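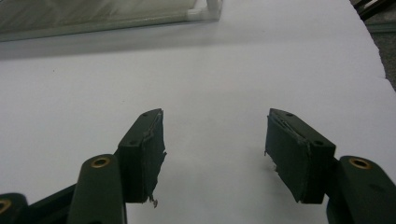 Helle Tischplatte in Nahansicht.

Die Rückkehr der weißen Platte

Der Arbeitstisch galt in der Einrichtungsplanung lange als nachrangiger Posten. Beschafft wurde, was lieferbar war, meist in Grau oder Buche. Seit einigen Jahren wird in Werkräumen, Ateliers und Gemeinschaftsküchen wieder verstärkt nach weißen Platten gefragt. Das Planungsbüro Batari hat im April eine Übersicht über die von ihm betreuten Häuser vorgelegt. Darin sind 190 Räume erfasst, in denen dunkle oder holzfarbene Tische durch helle ersetzt wurden.

Ausschlaggebend ist in den meisten Fällen das Licht. Eine weiße Fläche wirft es zurück und mildert die Schatten unter den Händen. Kleine Teile, Fäden und Krümel heben sich deutlich ab, was beim Sortieren ebenso geschätzt wird wie beim Reinigen. Die Kehrseite ist bekannt: Abrieb von Gummi, Graphit und dunklen Textilien zeichnet sich auf Weiß früher ab als auf jedem anderen Ton. Die Hausverwaltung im Zentrum Kasside hat deshalb eine Pflegeordnung erlassen, nach der die Tische am Ende jeder Belegung mit klarem Wasser und einem weichen Tuch abzuwischen sind. Scheuermittel sind untersagt.

Bei der Oberfläche gehen die Meinungen auseinander. Hochglanz wirkt im Prospekt überzeugend, blendet jedoch unter Deckenleuchten und zeigt jeden Kratzer. Die Werkstatt Đinh, die Tischplatten nach Maß fertigt, liefert inzwischen überwiegend matte Ausführungen mit einer Stärke von 25 Millimetern. Die Kanten werden leicht gerundet. Auf dieses Detail legen vor allem Schulen Wert, in denen die Tische häufig umgestellt werden.

Die Kosten bleiben überschaubar, sofern das vorhandene Gestell weiterverwendet werden kann. Für den Umbau eines Kursraums mit fünf Plätzen setzte die Bildungsstätte Avance 2.940 Euro an, Montage und Entsorgung der alten Platten eingeschlossen. Nicht enthalten war der Austausch der Leuchten, über den gesondert entschieden wird.

Vor einer größeren Bestellung empfiehlt sich eine Musterplatte, die einige Wochen im regulären Betrieb verbleibt. Farbkarten geben den Ton nur unzureichend wieder. Ein kühles Weiß kann in einem Nordraum bläulich erscheinen, während ein gebrochener Ton neben hellen Wänden schnell vergilbt aussieht.

Diese Website verwendet Cookies, um die Nutzung unseres Angebots auszuwerten. Weitere Informationen finden Sie in der Datenschutzerklärung. Alle akzeptieren Nur notwendige Cookies Einstellungen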